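Asking for more time at the exam

When I came to study in Gromiscombe, I did not know that a student can ask for more time in an exam. In my old school nobody asked. You wrote until the bell, and if your hand was slow, you got a lower grade.
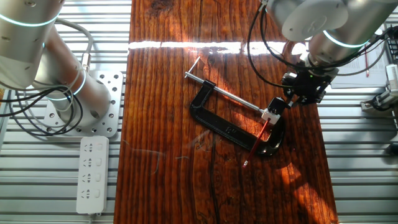 My hand is slow. I have a problem with the nerve in my right wrist, and after half an hour of writing the fingers become stiff. In the first semester I said nothing to anybody. I finished two exams out of four, and the other two I left with empty pages at the end. I thought it was a matter of my character.

Then I read the student handbook, all 466 pages of it, mostly because I wanted to practice my English. On page 23 there was a short part with the title "Adjustments for study and assessment." I read it several times with the dictionary. It said that I have to bring a letter from a doctor, and that the letter must explain what I cannot do. The name of the illness can stay private. This was important for me, as I don't like my teachers to know such things.

The office is in the Narnier building, on the side where the bikes are. I went there at nine in the morning and waited in the corridor with my papers in a plastic folder. I had prepared a small speech. The woman at the desk did not need the speech. She gave me a form and a pen, and then she looked at my hand and asked if I preferred to type it – I was almost ashamed how happy I was.

The form was not easy. One question was "Describe the functional impact of your condition." I did not understand "functional impact" and wrote a long history of my wrist, beginning with the school in Grarkville. They sent it back with a polite note. The second time I wrote only what happens in an exam: how long I can write, what I do when the pain comes, how many minutes I need to rest. That was accepted.

The answer came after 19 days. I received extra time, a small room, and a computer with no internet. Uzor, the system where we register for exams, now shows a little letter A next to my name. I must still confirm it for every exam, 3 weeks before the date. I forgot it once, in spring, and wrote that exam by hand in the big hall with all the others.

Some classmates asked me if it is fair. I thought about this question a lot, more than they did, I suppose. The exam was in economic history, and I don't believe that the speed of my fingers belongs to that subject. But I noticed that I explain myself too much when people ask, so now I say that I have an arrangement with the office, and we talk about something else.

If you are new here and your English is like mine was, ask for the form early, and keep a copy of everything you send. My first doctor's letter was lost between two desks, and I had to pay for another one.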